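Small things for carrying cards, receipts and other flat paper, collected in one gallery. I've been writing about wallets and desk goods for long enough to distrust any product that claims to get your life in order, and most of what follows has made that claim somewhere on its packaging. Captions are mine. So are the grudges.

Two of these were sent in by Shaohua Shi, who likes card holders a good deal more than I do and asked for a fair hearing. I tried.

## Books with sleeves

The book style is the one people keep buying as gifts. You get a cover, a stack of clear plastic pages and the promise that every loyalty card you own will be visible at a glance. I have my doubts. Clear pages are only quick to search when you remember which page you want, and if you remember that, you could have found the card in a shoebox. They also like to travel in clumps, so you go looking for the library card and get the dentist three times.

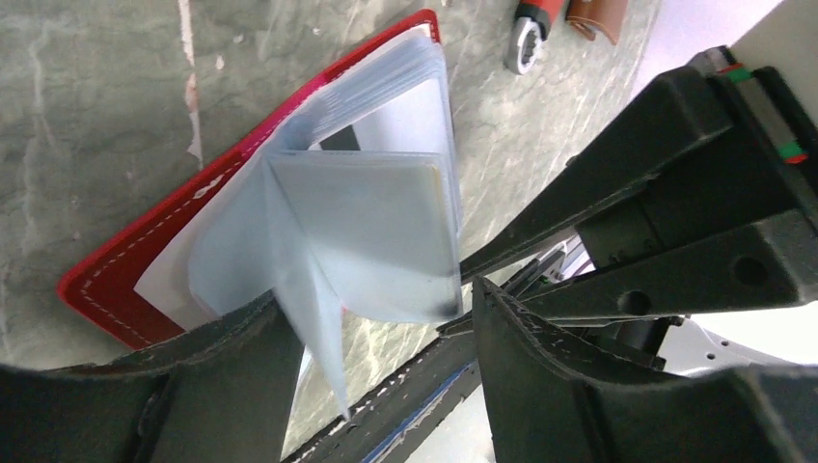
Red glossy cover with white stitching, open on gray marble, with a cream-faced card in one of the sleeves. The stitching runs parallel to the edge, and I'll give it that. The stack of sleeves is thick, and I would want to know who has enough cards to fill it before I called that a selling point. Gloss covers in general worry me. They look their best in the store, and a key ring in the same bag will usually see to the rest.

## What the makers say

The Traltard catalog lists 533 items under "card storage," a category I would have guessed ran to a dozen. Much of it is the same book in another color. The copy for the sleeved ones says "instant access," which I'd like to see tested by someone holding a coffee at a train gate.

Bivano sells refill pages, 17 to a pack. I can't think of a stronger argument against the format than a market for making it thicker. The pages fit Bivano covers and, according to the small print, "most others." I tried them in a Lachance cover and they sat a little proud at the top, enough to curl.

Grinley takes the other road with a flat sleeve that holds four cards and nothing else. It's dull, and the lining is thin. I carried one through January and had no complaints apart from the price, and I did have to decide which four cards I used. The rest went in a drawer, where they have not been missed.

## If you're buying one anyway

Open the book flat and let go. A cover that springs shut will do it every time you need both hands.

Slide a card in and out of a middle page before you pay. Some sleeves grip so hard that you end up pushing from behind with a thumbnail, and the plastic creases.

Skip anything sold on capacity. Shaohua disagrees with me on this and says a full book is handy for business cards kept at a desk. Fine, at a desk. I still wouldn't put one in a pocket.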